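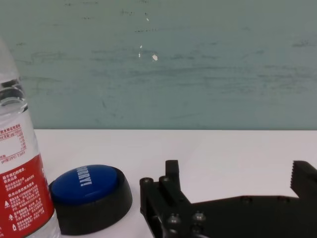 Talks & Workshops
Saturday, November 6, 2021 – by Maham Hashmi

Okay, hi everyone! Slide one, say thanks to Faisal for the intro (don't ramble). I'm talking about reading aloud, and how I wrecked my voice doing it for two school terms.

Pause. Sip of water.
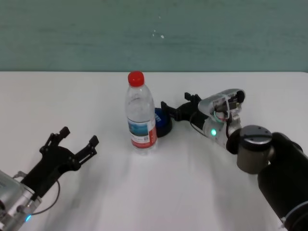 Water bottle, red cap.

Ask who here warms up first. Then do the humming bit with them – lips closed, low note, slide up. It'll sound like a beehive, let them laugh!

Next, Shazia's colour-coded script. Read the harbour paragraph twice, slower the second time. Questions after that.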